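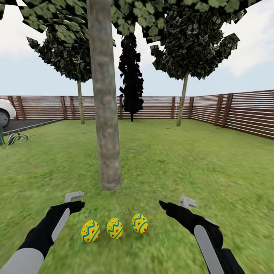
Our association is responsible for the upkeep of a shared lawn of 800 square feet at the Rosser residences in Bakeck, and we are seeking guidance on when the grass should be reseeded. Under the current maintenance schedule the lawn is mowed to a low height through the spring, mainly for the benefit of families. Small items set down on the grass, such as the three yellow eggs with the teal zigzag, are expected to remain in plain view and not sink into long growth. The low cut has been in effect for 4 years. During that period the turf has thinned, and several areas now show bare soil by early summer.

The board has received two proposals. The first is to apply seed at once, with daily watering until it is established. The second is to postpone all seeding until the fall and to raise the mowing height in the meantime. The contractor favors the first proposal and has offered a mixture sold under the name Skidis, which is described on the label as suitable for both sun and partial shade.
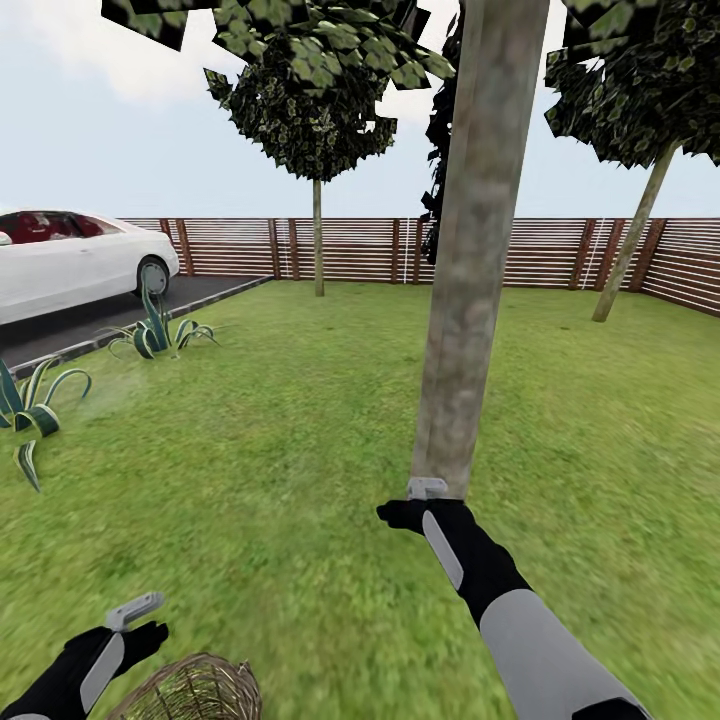

We would also note that the soil has not been tested at any time in our records, and that the irrigation system reaches only part of the area. The remainder is watered by hose when a resident is available to do so. Members are asked to advise which proposal is sounder, and whether a soil test should be completed before funds are committed. The lawn is a cool-season type, mostly fescue.

Posted by Hemant Grewal, 6/16/21

Jetuno Grounds Office

Seeding a cool-season lawn at the start of summer is not recommended. Fescue seedlings have shallow roots, and they must compete with crabgrass and other summer weeds during the hottest part of the year. Even with daily watering, losses are commonly high. The board would in all likelihood pay for the same work twice.

The second proposal is the sounder one. The following order of work is suggested.

Raise the mowing height now. A height of three inches or slightly more is appropriate for fescue. No more than one third of the blade should be removed in a single mowing, even if this means that the crew must visit more often in wet weeks.

Submit a soil sample before the end of summer. Take small cores from several parts of the lawn, mix them in a clean bucket, and send one combined sample to the laboratory. Keep the report on file with the maintenance records. Lime and fertilizer should be applied according to the report and not by habit.

Loosen the bare areas before seeding. If a screwdriver cannot be pushed into moist soil by hand, the ground is compacted and should be core aerated.

Seed in early fall, while the soil is still warm. In most cool-season areas the work should be finished before the middle of October.

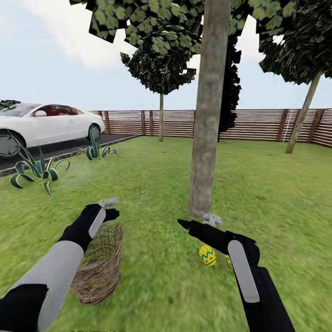
Reading time: 3 minutes

As to the mixture, I have no objection to the product named, but the board should read the seed tag and not the front of the bag. The tag states the percentage of each variety, the germination rate, the weed seed content, and the date of the test. A bag with an old test date should be declined. For an area of this size, the rate printed on the tag for overseeding is sufficient, and the higher rate for new lawns should be used only on bare soil.

Where the irrigation does not reach, a portable sprinkler on a timer is more dependable than a hose schedule. New seed needs light watering once or twice a day until it germinates, which for tall fescue may take 7 days or longer. After that, water less often and more deeply.

bakeck_unit153

I would just wait for fall. We seeded ours in June one year and it was all weeds by the end of summer.

M. Okafor

I concur with the fall date and wish to add a matter that has not been raised.

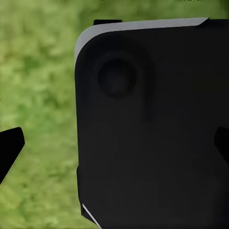 Bare areas should be compared with the way the lawn is used before any seed is purchased. Objects that rest on turf for extended periods block the light beneath them, and the grass turns yellow and then dies back. Color is also a factor in full sun, as a broad matte black surface like the one shown against the grass will absorb more heat than a pale one. Furniture, storage bins, and wading pools should be moved every day or two, or placed on paving. If the same spots fail each year, no seed mixture will correct the problem.

The board may also wish to close part of the lawn for three to four weeks after seeding. A low string line and a written notice to residents are generally adequate. Mowing may resume when the new grass has passed the regular cutting height, provided that the blades are sharp and the soil is firm.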